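Elmarie Dlamini has been dyeing cloth with things she finds in ditches for most of her adult life, and she still gets excited about onion skins.

"People walk past me at the market when I say onion," she told me, laughing, before I'd even sat down. "They want indigo, they want madder, they want the ones with a story. And I'm going, no, come back, look at this orange!"

I'd driven out to Grudside to talk to her about walnut hulls, because September is when they start dropping and because her walnut browns are the reason I took up dyeing in the first place. I came home four hours later with pages of notes about nearly everything except walnuts, stained fingers, and a jar of something I've been told not to open until it stops fizzing. What follows is the best of it, walnuts included.

She grew up sewing, not dyeing. Her mother made curtains for other people, and there was always a bag of offcuts under the table. The dyeing came by way of a pot of tea knocked over a white pillowcase. "I was supposed to be sorry, and I was sorry, but I also wanted to do the other side so it would match." She did do the other side. It didn't match. She says the whole of her working life has been an attempt to get the other side of that pillowcase right.

Her first proper teacher was Gaétan Lavoie, who ran evening classes in weaving and let her use the big sink afterward. He had strong opinions about wool and almost none about color, so she was left to make her own mistakes. "I boiled everything. Boiled it! I thought hotter was stronger. I had seven skeins of beautiful wool from him and I turned them into felt the size of a bath mat. He hung it on the wall. It was there for years."

The lesson she took from the bath mat was to slow down, and it's the first thing she tells anyone who asks how to start. Keep the pot below a simmer. Let wool cool in the dye overnight and don't lift it out early for a peek. Cotton and linen are more forgiving about heat but fussier about everything else, and she is firm that most of the disappointment beginners feel comes from dirty cloth.

"New cloth is filthy," she said. "It looks clean, it's sitting there all folded and innocent, and then you simmer it with washing soda and the water goes the color of beer. That's oil and wax and whatever they put on it at the mill. Your dye has to get through that. It can't, so it sits on top in patches and you blame the plant."

She calls this step the scour, as all dyers do, and she scours everything twice, including cloth sold as ready to dye. After that comes the mordant, usually alum, which helps the color hold on to the fiber. For cotton she adds a tannin bath first. I asked if you could skip the tannin. There was a long pause, and then she said, very kindly, that I could do what I liked in my own kitchen.

We did get to walnuts eventually. The great thing about them, if you're new to this, is that you don't need a mordant at all. The green hulls are so full of tannin that they'll stain anything they touch, including the driveway, the dog and the handle of the back door. Elmarie soaks hers in a lidded bucket outdoors, hulls only, covered with rainwater, and leaves them until they've gone black and soft. Then she strains the lot through an old pair of tights.

"A short dip gives you sand," she said. "Twenty minutes, half an hour, you get that lovely dry beach color. Leave it in overnight and you've got a saddle. Leave it in and add a bit of iron and you've got a wet tree trunk. All from one bucket!"

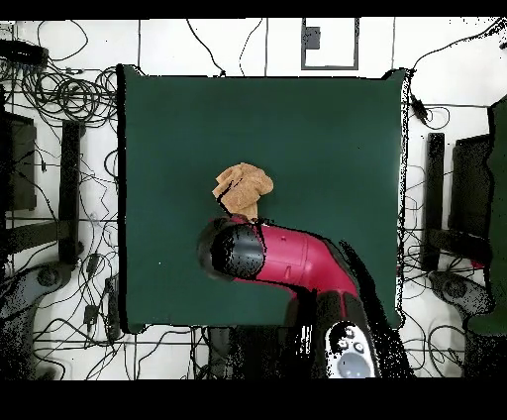

She's careful with iron, though. A pinch of it shifts almost any plant color darker and grayer (she says "sadder," which is the old dyers' word for it and which I love), but too much will make wool brittle over time. She keeps a separate pot for iron work with a big X scratched into the lid, and a separate spoon, and she'd like it known that the spoon has been borrowed for soup on one occasion by someone who is not named here but was sitting in the next room.

That someone was Harvey Penner, who shares the workshop and prints wallpaper by hand at the other end of it. He came through at that point to defend himself, and stayed for coffee. Harvey doesn't dye, but he does keep the records, and he brought out the swatch books to show me. There are eleven of them, thick as bricks, with a scrap of cloth stapled to every page and a note of the plant, the place, the pot and the weather. The last number written in is 1,488.

"She'd lose the lot if I didn't staple them," he said.

"I would," said Elmarie.

I could have sat with those books all day. Goldenrod from the railroad cut, eight different yellows depending on the week it was picked. Avocado pits that gave a dusty rose one winter and a flat beige the next, from the same grocery store. Black beans, which make a truly gorgeous blue and then fade on the windowsill before you've finished admiring it. She has kept the faded one next to a fresh one, so students can see. She doesn't sell anything dyed with black beans, or beets, or red cabbage, and she gets a little heated about people who do.

"It's fine for an Easter egg. Have a wonderful time. But don't sell somebody a scarf that's going to be gray by summer."

Her own test is simple and anyone can do it. Cut a strip of the dyed cloth, fold a piece of card over half of it, and tape it in a sunny window. Check it after a month. Walnut barely moves. Neither does madder or weld. Onion skin softens a bit, and she thinks it's nicer afterward.

I wanted to know where she finds everything, and the answer is mostly that she asks. The walnuts come from Raymonde Kennedy, whose tree hangs over two other yards and who is delighted to see the hulls go. The onion skins come from the bottom of the bins at a produce stand, where they save her a sackful. She never digs up wild roots, and she never takes more than a small part of any stand of flowers, even goldenrod, even when there's a whole field of it. "The bees were there first and they've got a shorter season than I do."

For years she sold only finished cloth, mostly through Thibodeau, the fabric shop on the hill, which still carries her linen by the half yard. Lately she has been teaching more. Her one-day class is called Otau, after a nickname of her grandmother's, and it's small on purpose. Everyone goes home with a set of swatches and at least one thing that went wrong. She insists on the wrong one. She wants people to write down what they did, staple it in, and try it again with one change.

Mackenzie Bouchard took the class last spring and now grows a whole bed of dyer's coreopsis behind her apartment building. I rang her to ask what had stuck. "The rinsing," she said right away. "I used to rinse until my hands hurt. Elmarie lets it dry first, for a week if she can stand it, and then rinses. You lose so much less color. I'd have paid for the class just for that."

I've tried it since, on a walnut piece, and she's right. The water ran nearly clear by the second basin.

Before I left I asked Elmarie what she'd do next if she had a whole season free, no orders and no classes. I was expecting indigo. She thought about it while wringing out a length of wool over the sink, brown up to both elbows.

"Lichen," she said. "But only what's blown down, on fallen branches. It's slow, it takes months in a jar, and you have to shake it every day. You can get purple. From a thing that looks like old paint! I've got one going now, do you want to take some home?"

So that's the jar. It's on my back step, and I'm shaking it every morning when I let the cat out.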